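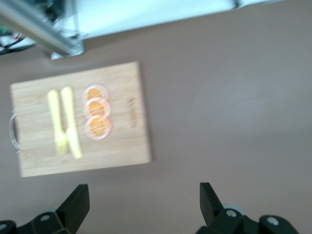 Lemon rice on a Monday

We had lemon rice twice last week, and both times it was made from what was left in the pot the night before. Cold rice is better for it. Fresh rice goes to mush when you stir it, however careful you are.

I learnt it from Subbarao Thevar, who had the flat below mine when I lived in Lesdale. He used to send a box of it up on Monday evenings. His had far more green chilli than mine does.

For two people I heat a big spoonful of oil and put in mustard seeds. When they pop, in go a spoonful of chana dal, a handful of peanuts, 2 dried red chillies and some curry leaves. Keep the heat low or the dal burns before the peanuts have any colour. Then turmeric and a pinch of asafoetida, and the pan comes off the hob.

The lemon goes in now, off the heat — it turns bitter if you boil it. I use the juice of one large lemon, then salt, then the rice. Turn it over gently until it is all yellow and leave it with the lid on for ten minutes.

My curry leaves come from Nair, the shop by the station. They sell them in big bunches, so I freeze most of them on the stalk. They lose a bit of smell but they still crackle in the oil.

Leen Boutros asked me whether bottled lemon juice would do. I tried it and didn't like it much. Lime is fine.

Tamarind rice next, if I can find the jar.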